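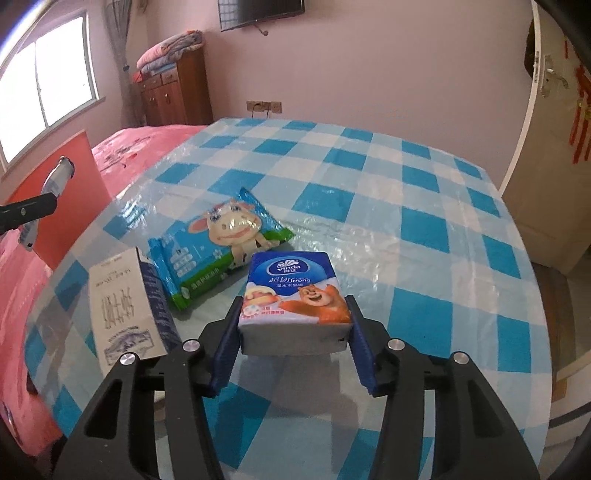 Blue and white checkered tablecloth under a clear layer.

Wadus Tile Map Kit
Version 17, updated 23 Oct 2026

Wadus is a map kit for people making 2D games on a square grid. You paint terrain in the editor, place your markers, and export a map your game can load at startup. It was built by Zanetti for their own strategy game and is now sold separately.

What you get
Map editor for Windows and Linux
800 terrain tiles in two sizes
120 map icons (towns, bridges, mines, ruins)
Sample project with the full Kavidham island map
Source code for the loader

New in this version
Fog of war can be saved with the map.
Rivers now join correctly at diagonal corners.
The minimap redraws only when a tile changes. Large maps scroll better on older laptops.
Fixed a crash when undoing a fill on a locked layer.

Requirements
4 GB of memory and 70 MB of free disk space. The loader works with the Skora engine out of the box. For other engines you will need to write a small import script; the file format is described in the manual.

License
One license covers one developer on any number of games, free or paid. You may edit the tiles and ship them inside a game. You may not resell them as a tile pack.

Maps saved in older versions open normally. Keep a backup, as they can't be saved back to the old format. Updates are free until the next major release, planned for April.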